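Search this site
Search
Go

Koyama library is dropping late fees, and I'm a little giddy

Mar 6, 2023

So I finally get to write the post I've been wanting to write since October! The Koyama branch library is getting rid of late fees for good, starting this spring. If you have an old balance sitting on your card, it gets wiped too. You don't have to call or fill out a form or bring in the overdue copy of whatever it was with your head hanging low.

I stopped in to talk with Emiko Oda, who runs the front desk and has been pushing for this longer than I've lived in town. She told me more than 1,000 cards were blocked over unpaid fees, and a lot of those belong to kids. "They owe four dollars and they stop coming," she said. "I'd take the kid over the four dollars any day." Same, Emiko.

You'll still get a bill if you lose a book outright, but bring it back and the charge goes away, even months later. Regular loans go up by a week. Movies stay at 7 days, which I grumbled about for a minute (I am a slow movie watcher), but there are long waiting lists for the new ones, so okay, fine.

The Hulto branch is doing the same thing, only a bit later, because their checkout system has to be switched over first. Plultumlow is still thinking about it. I called over there and got a very polite "check back with us."

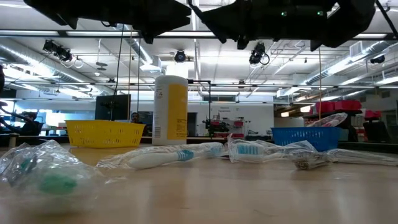 Kimie Hamada, who handles the kids' programs in Koyama, is hoping for a crowd at story time once word gets around. She's adding 2 extra sessions a month and would love some grown-ups who can read out loud and don't mind doing the voices - I signed up before she finished asking. My bear voice is excellent. My mouse voice needs work.

One more thing, and it's a small one: the book drop on the Sondik Street side is open again, so you can return things at night without going all the way around to the front. The lid still sticks. Give it a good pull.

If your card has been blocked, try it again after the change and let me know how it went!

Recent items
Hulto farmers market looks for new sellers
Where to park during the Sondik Street paving
Plultumlow pool hours for spring

Contact | Copyright 2023 | Back to top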